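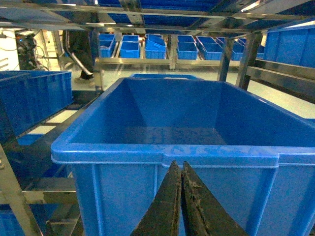

A blue plastic crate with an open top and ribbed sides.

Planning authorities should say what a building is for before they decide how tall it may be

The revised scheme for the Konder goods yard has now been on public exhibition for long enough that most residents have formed a view of it. The debate has settled, as such debates generally do, on height. The applicant, Tometti, seeks consent for 25 storeys on the northern parcel. Those who object would accept 15. A good deal of effort will be spent over the coming months in finding a number between the two, and whichever number is found will be described as a compromise.

This journal takes no fixed position on the number. Our concern is with a matter that the exhibited documents treat in two short paragraphs near the end of the planning statement: the future of the working premises on the ground floor of the old yard, and of the small firms that occupy them.

The existing sheds are not handsome. They were altered repeatedly during the last century, and only the brick office at the eastern gate has any formal heritage protection. The conservation assessment submitted with the application is correct to say that the remaining fabric is of modest significance. It is less persuasive when it concludes that nothing of value would therefore be lost. The assessment was asked to consider walls and roofs. It was not asked to consider whether a district that has made, stored and repaired things for several generations might have an interest in continuing to do so.

Under the present controls, the ground floor of the yard is reserved for light industry and associated trades. The proposal would replace that reservation with the phrase "active street frontages", a term which in practice has come to mean cafés, gymnasiums and estate agents' offices. Such businesses are welcome in their place. They do not require a loading dock, a high ceiling or a tolerant neighbour, and they can pay a rent that a joiner or a catering supplier cannot.

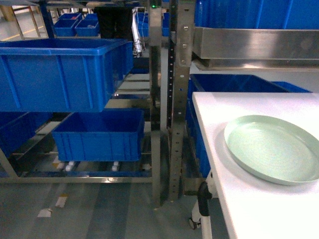 The experience of the Brandão wharf redevelopment ought to be instructive. When that scheme was approved, the consent included a condition that "affordable workspace" be provided at street level. The condition gave no minimum ceiling height and no requirement for vehicle access, and it set no rent. The space was duly built. It was advertised for 2 years, found unsuitable by almost every trade that inspected it, and then converted to a showroom by way of a modification that attracted no public notice. No rule was broken at any stage. The condition had simply been written so loosely that it could be satisfied without achieving anything.

A similar outcome at the Konder yard is entirely foreseeable. The planning statement estimates that roughly 200 people are employed on the site at present, and offers the assurance that they "will be assisted to relocate within the wider region". The wider region is not defined. Land zoned for industry has been steadily reduced in each of the neighbouring districts, and an employer who moves to the outer suburbs does not always take the existing workforce along.

It will be said in reply that housing is the more urgent need. The need is real, and this journal has supported higher densities near railway stations on many occasions. Yet homes and workshops have been combined successfully elsewhere, with the noisier uses placed beneath a deep slab and deliveries confined to reasonable hours. The design review prepared by Disusus in May described one such arrangement for the southern parcel and found that it would cost the scheme very few dwellings. The applicant's response was that the market for such space was untested. Given that the space is at present fully let, the reply is difficult to understand.

The authority has the means to act. It may retain the industrial reservation on the ground floor and allow the additional floor area above it. It may specify ceiling heights, dock dimensions and a lease term in the consent itself, and require any later change to be publicly exhibited. It may also ask that existing tenants be offered a first right of return. None of these measures is novel, and none would prevent the development from proceeding.

The question of height will be decided in due course, and reasonable people will differ over the result. We would ask only that the ground floor be settled first, in terms precise enough to be enforced. Submissions close shortly, and those who work in the yard, as well as those who live beside it, should make their views known in writing before then.

August 29, 2021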